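Tarnbridge Farm Share, fall progress report
To: Prothero Fund
From: Vasanthi Kotian

Quick update, numbers thru November. 236 member shares paid, up to 3 on the waitlist each week. 314 boxes packed in the best week, squash and kale mostly. Fliltine pickup site open, second site at Udeteo still waiting on the lease.

Cooking class
First one full. Lentil soup, pickled beets, flatbread. Recipe cards went out in the boxes after, people want more of them. Need a second burner befor the next class.
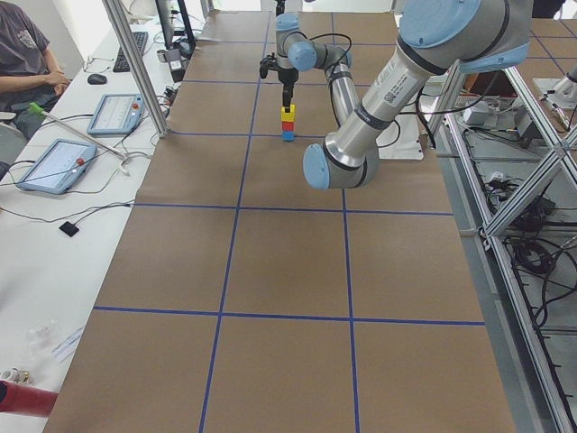 Still to do
Sign Udeteo lease. Winter root veg order. Reciepts for the cooler to follow.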